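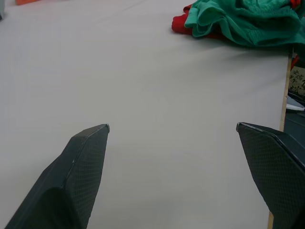 Ecological succession

Ecological succession is the slow change in which plants and animals live in a place over time. I've been hooked on it since I was a kid poking around an old gravel pit, and I still think it's the best part of ecology (my pond-loving friends disagree, loudly). A bare patch of ground gets its first settlers, those settlers change the soil and the shade, and sooner or later a different bunch of species moves in and crowds them out.

Primary succession

Primary succession starts where there's no soil at all. Think fresh lava, a sand dune, or the rock left behind by a glacier. Lichens and mosses are often the first ones in, and they're tough little things! They hold on to bare rock, trap dust, and add a bit of dead matter when they die. Lichens also give off weak acids that help break the rock down. It can take hundreds of years before a tree has enough soil to stand in, and on cold or dry sites it may never happen.

The early species are called pioneers. Many have light seeds or spores that travel on the wind, and some, like alder, carry bacteria in their roots that take nitrogen from the air. I love alders for this. They feed the ground, and then the spruces that come up underneath end up shading them out.

Secondary succession

Secondary succession happens where the soil is still there after a fire, a flood, or a farmer giving up on a field. It's a lot faster, since seeds and roots are already waiting in the dirt. My favorite place to see it is the old Jistberg pasture, where grazing stopped 50 years ago. Crisanto Lagman set up 7 plots there and has listed 368 kinds of plants so far, which made my own notebook look pretty thin when we compared in August.

The usual order in a field like that goes something like this: annual weeds first (crabgrass, ragweed), then perennial grasses and asters, then shrubs, then pines or birches, and then slower trees such as oak and maple that can put up with shade when they're young. At Jistberg the shrubs got stuck for years in the lower corner. Deer kept eating the young maples, and the brambles were so thick that I gave up trying to cross them.

How one species affects the next

Ecologists talk about three ways this can go. In facilitation, early species make life easier for later ones, as the alders do. In inhibition, whoever got there first hangs on and keeps the others out until something kills it or knocks it back. In tolerance, the later species just don't care much either way, and win because they can live on less light or fewer nutrients. Most real places are a mix of all three, and I've changed my mind more than once about which one I was looking at.

The climax idea

Older books say succession ends in a climax community, a steady mix of species set mainly by climate. Frederic Clements pushed this view early in the twentieth century and compared the whole community to a living organism. Henry Gleason disagreed and said each species simply grows where it can. I lean toward Gleason, though I still catch myself saying "climax forest" on walks. Storms, insects, and fire keep opening gaps, so even a very old forest is a patchwork of different ages.

Animals and succession

Animals shift along with the plants. Sparrows and voles like open grass, warblers come in with the shrubs, and woodpeckers need trees big enough to hold a nest hole. Jays bury acorns and forget some of them, and I've found oak seedlings a long way from any oak!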